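홈 | 뉴스 | 산업 | 연구개발 | 지역 | 오피니언 | 구독신청

텔루마크, 식기 정리 동작 데이터 수집 본격화
학습용 시연 1000건 확보 목표… 가정 환경 조건도 포함

입력 5월 | 산업부

로봇 소프트웨어 기업 텔루마크(Telumach)는 식기 정리 작업을 학습시키기 위한 시연 데이터 수집을 본격적으로 시작했다고 밝혔다. 이번 수집은 자사 조작 학습 시스템 '스키사우(Skisau)'의 차기 버전 개발을 위한 것으로, 1차 목표는 시연 1000건이다.

회사 측에 따르면 현재까지 검수를 통과한 시연은 240건이다. 수집 인력은 그릇을 집어 옮기고, 겹쳐 쌓고, 낮은 선반 위에 올려놓는 동작을 반복 수행하며, 각 시연은 시작 배치와 종료 배치, 그 사이의 동작 전체를 하나의 단위로 저장한다. 동작 도중 그릇을 놓치거나 다시 잡은 경우도 삭제하지 않고 별도 항목으로 분류해 보관한다.

데이터 수집을 총괄하는 레이시 애크로이드(Lacey Ackroyd) 책임연구원은 "그릇은 크기와 무늬가 조금만 달라져도 시스템이 잡는 위치를 잘못 판단하는 경우가 많다"며 "단색 그릇과 무늬가 있는 그릇을 섞어 배치하고, 시연마다 위치를 바꾸도록 지침을 정했다"고 설명했다. 지침에 따르면 같은 시작 배치는 두 번 이상 사용할 수 없으며, 작업자는 25건을 마칠 때마다 교대한다.

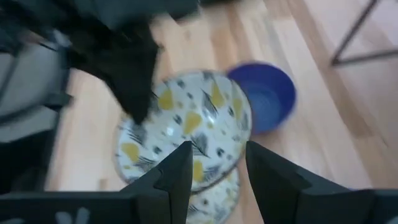
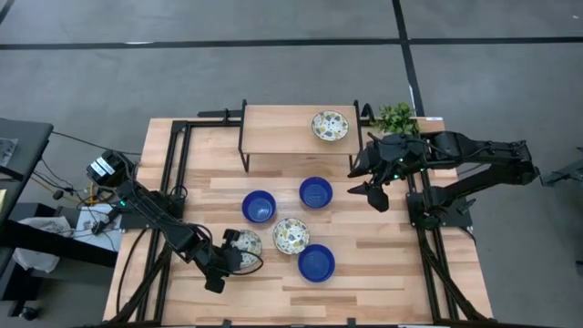

무늬 그릇과 파란색 그릇을 사용한 식기 조작 데이터 수집 현장. /텔루마크 제공

수집된 자료는 협력사인 쿠미츠(Cumitz)로 전달되어 검수와 주석 작업을 거친다. 쿠미츠는 시연별로 대상 물체, 접촉 시점, 작업 완료 여부를 기록하고, 영상과 관절 기록의 시간이 서로 맞지 않는 자료는 반려한다. 반려된 시연은 목표 건수에 산입하지 않으며, 동일한 작업 조건으로 다시 수집하는 것을 원칙으로 한다.

양사는 전체 시연 가운데 200건을 평가용으로 분리하기로 합의했다. 평가용 자료는 학습에 사용하지 않고, 새로운 배치에서 시스템이 그릇을 올바르게 선택하고 옮기는지를 확인하는 데에만 쓰인다. 평가 기준에는 작업 완료 여부와 함께 소요 시간, 다른 그릇과의 접촉 여부가 포함된다.

스튜어트 서그든(Stuart Sugden) 쿠미츠 품질관리팀장은 "건수를 채우는 것보다 배치의 다양성을 확보하는 일이 우선"이라며 "그릇이 서로 맞닿아 있거나 일부가 가려진 경우를 충분히 포함하도록 텔루마크 측에 요청한 상태"라고 말했다. 양사는 배치 유형별 수집 현황을 공유하고, 부족한 유형은 이후 수집 일정에 우선 반영하고 있다.

텔루마크는 1차 수집이 끝나는 대로 컵과 접시, 수저류로 대상을 넓힐 계획이다. 후속 수집에는 사내 관리 도구인 '번팅(Bunting)'을 적용해 시연 목록과 검수 결과를 한 화면에서 확인할 수 있도록 한다. 데이터의 외부 공개 여부와 범위는 검수 완료 이후 양사 협의를 거쳐 결정된다.

본 사이트는 서비스 제공과 이용 통계 분석을 위해 쿠키를 사용합니다. 계속 이용하시면 쿠키 사용에 동의하는 것으로 간주됩니다. [동의] [설정 변경]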